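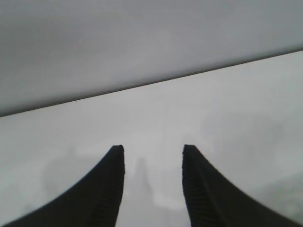

Ticket: open day demo, Danden kitchen cell
Opened 19th March, site Vurnberg
Status: open, low priority

Cell stopped 3 times before the doors opened - same grip fault each time. Reloaded the Cassim profile and raised the grip timeout from 2,000 to 3,000 ms. Ran 4 dry cycles, all clean!
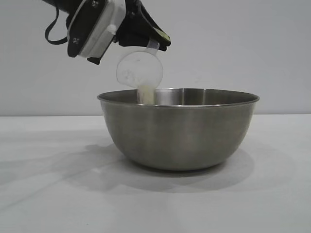
The powder pour is the part visitors loved, and I could watch it all day too. Kids kept asking for another scoop.

Still to do: ask Fusitz if the old timeout came in with the December update. Keeping the new value until they reply.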